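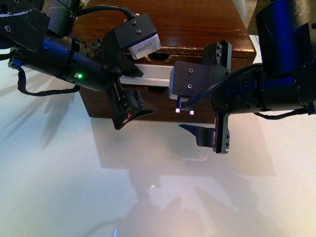

Cell upkeep / two-arm bench

From: Océane Gagnon
To: bench-upkeep list
Date: September 2, 2022
Re: Left gripper creeping, and the cable business

Khôi Đinh wrote:

> Before I take the left gripper apart again, can anyone tell me what
> they do about the rack? Ours at Huninberg gets gritty after a couple
> of weeks and then the finger stops short of where it's told to go.
> I've cleaned it, I've sworn at it, I've cleaned it again. Also the
> camera cable on that side has started pulling on its plug when the
> wrist turns right over. Is there a proper length for it, or does
> everyone guess?

Everyone guesses. I guessed three times before I got one I could live with, and the offcuts are in a drawer marked "spares" to spare my feelings.

Cable first. Our left arm has a good slack loop hanging off the forearm, down over the table and back up again, and I've stopped trying to make it look tidy. Itzel tied it in very neatly last winter and we lost the camera twice in one afternoon. What we do now is turn the wrist as far as it will go each way by hand, power off, and let the cable take whatever curve it wants. Then we fix it at the bracket end only. The camera cable goes over the top with room to spare. It does sometimes lie across whatever box we've put out, and so far the box hasn't complained.

Now the rack. Don't oil it. I know the Kowalchuk sheet says "light oil", but the Kowalchuk sheet was written by someone whose bench doesn't shed dust. Oil and dust make a very good grinding paste. We use a dry brush, an old toothbrush will do, with the finger wound right out so you can get at all the teeth. Then run it end to end ten times or so and brush again. If it still feels gritty after that, look at the screws on the finger plate before you blame the rack. Ours had backed out by half a turn and the whole finger was leaning.

After you've had it apart you'll have to set the zero again. Close the fingers gently on a bit of card, zero, open, close, and see if the card still grips. I used to skip the second close. I also used to wonder why the left side was always 2 mm out, so there we are.

For the joint check at the end we use the old dark wooden box with the pale bar across the front. It's worn along the edge and has a couple of holes in the front, and it's been on the table longer than I have. Bring both grippers in to face each other in front of it, slowly, and stop with a gap between the tips. Look at it from straight ahead and then crouch and look from the side. If one tip is higher than the other, go back to the arm you've just had in bits - it's always that one, however much you'd like it to be the other.

Hala asked off-list how often we do all this. The log says every 1000 cycles. In practice it's nearer 800, when somebody hears the noise and can't stand it any longer. Rernwood do theirs every 100, which strikes me as a hobby.

Two things I'd like back from the list:

Has anyone found a label that stays on the fingers? The ones we buy curl up within the month.

And does anybody still have the long hex key that went round with the Grokosness toolkit? Océane Li says she posted it to me. I say she didn't. We're both still being polite.

Océane G.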